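Dellow Kitchen Forum
Preserving and Pickling
Topic: Water ratio in the Salora refrigerator pickle recipe

Posted by pantry_desk
Member, Recipe Review Group

Members have asked the Recipe Review Group to look again at the refrigerator pickle recipe in the Salora collection. The present text calls for equal parts vinegar and water, with salt, dill seed and garlic. A number of members have asked for a milder brine, and one draft sent to us in February proposed two parts water to one part vinegar.

The Group's position is as follows. The recipe will stay at equal parts until the discussion in this thread has closed. Members who have made either version are asked to state which vinegar they used, how the cucumbers were cut, and how long the jar was kept in the refrigerator before it was opened. Comments on taste are welcome. Comments on shelf storage should go to the canning board, as this recipe is for the refrigerator only.

Posted by brine_and_barrel

I wish to record my support for the present text. I have made the recipe at equal parts for several summers, using white vinegar at five percent acidity and cucumbers cut into spears. The jars are opened after 3 days. The flavor is sharp on the third day and settles by the end of the week.

The two-to-one draft should not be adopted under the same title. Readers who have relied on the Salora recipe will expect the same result from it, and a weaker brine is a different product. If the Group wishes to publish a mild version, it should be given its own page and its own keeping time.

Posted by Northporch

I respectfully disagree with the previous poster. The sharpness of the present recipe is the most frequent complaint in the comments beneath it, and my own household declined to finish the jar. I prepared the two-to-one version with rice vinegar, sliced the cucumbers into coins, and added a tablespoon of sugar. It was eaten within four days.

I would also ask that the Group review the quantity of salt. The recipe gives it by the spoon, and the coarse salt sold in my area does not measure the same as fine salt.

Posted by brine_and_barrel

In reply to Northporch: rice vinegar is often sold at a lower acidity than white vinegar. When it is then cut two to one with water, the brine is a good deal weaker than the draft itself intended. I do not dispute that it was pleasant to eat. A dish eaten within four days is closer to a cucumber salad, and the forum already has a section for those.

On the salt I agree entirely. It should be given by weight.

Posted by Northporch

The distinction between a salad and a pickle is a matter of custom. I do accept the point on acidity and withdraw the suggestion that rice vinegar be listed as an equal substitute. A note permitting it, with a shorter keeping time, would satisfy me.

Posted by quartjar_annex

I have read both positions and would like to raise the choice of cucumber, which the recipe leaves open. The text says only "small cucumbers." Members will be aware that slicing cucumbers, even short ones, have a higher water content and a softer center than pickling types. Last summer I prepared 6 jars on the same evening, half with a pickling type and half with a smooth-skinned type from the market, all at equal parts. The second group had thinned the brine noticeably by the time I opened them, and the spears bent when lifted. 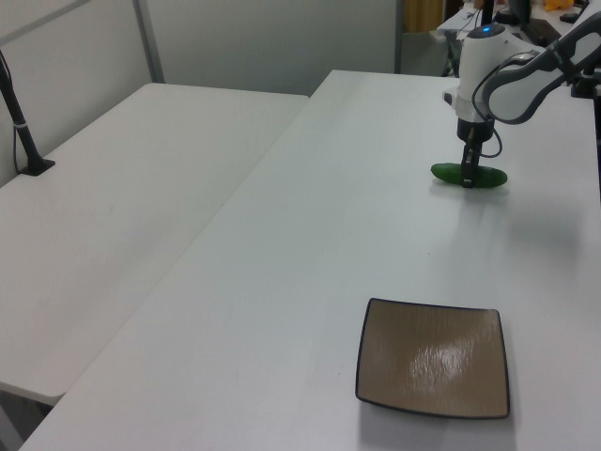 It follows that a two-to-one brine might be acceptable with one kind of cucumber and disappointing with another. I would therefore ask that any revised text name the type first and the ratio second. I would further ask that the blossom end be trimmed, a step that appears in the older Salora text and was dropped at some point without notice. Salting the cut pieces in a colander for an hour before packing also improved the second group when I repeated the work.

Posted by tabletop_ruth_lane

May I ask whether quartjar_annex rinsed the pieces after salting? I followed similar advice elsewhere without rinsing, and the finished jar was too salty to serve.

Posted by quartjar_annex

Yes. The pieces were rinsed under cold water and dried on a towel. I also reduced the salt in the brine by half. Both steps should be included if salting is added to the recipe, and I regret leaving them out of my earlier post.

Posted by Hillcrest Supper Club

Our club served the recipe at its summer meal and wishes to contribute the following. We used the Aidoo crock, which holds more than the recipe makes, and scaled all quantities up together. The result was satisfactory at equal parts. We had intended to reduce the vinegar for the guests and decided against it after tasting a trial jar, in which the garlic was the only thing anyone could detect.

We would suggest that the garlic be reduced to two cloves per quart whatever ratio is chosen.

Posted by brine_and_barrel

I must object to a reduction in garlic. Four cloves is correct for this recipe.

Posted by tabletop_ruth_lane

I side with the Supper Club on this. Four cloves left in the jar for a week is more than most of my family will accept. Could the recipe give two, and state that more may be added?

Posted by Plusgate_Cook

A practical matter for the Group. The recipe heats 885 milliliters of brine and does not say whether it should be cooled before it is poured. I have done it both ways. Poured hot, the brine dissolved the salt fully and drew more flavor from the dill seed, and the cucumbers lost some of their snap. Poured cold, they stayed firm and needed another day in the refrigerator.

I have no firm opinion on the ratio. I use equal parts and add 200 milliliters of water with a pinch of salt to any jar that tastes too strong on opening. Perhaps that could be offered as a note.

Posted by Northporch

The suggestion from Plusgate_Cook is a sensible one for a jar that will be finished the same day. I would not wish to see it recommended for a jar going back into the refrigerator.

Posted by pantry_desk
Member, Recipe Review Group

The Group thanks all members for their replies. The following changes will be made to the Salora page. The ratio will stay at equal parts, using vinegar of five percent acidity. Salt will be given by weight. The text will name a pickling type of cucumber and will restore the instruction to trim the blossom end. The brine is to be cooled before pouring.

Salting in a colander will appear as an optional step, together with the rinse and the reduced salt. A separate page for a mild version will be drafted, and Northporch is invited to submit a text.

No agreement was reached on garlic. The present quantity will remain until the matter is raised in its own topic.

Posted by Hillcrest Supper Club

The club will open a topic on the garlic this evening.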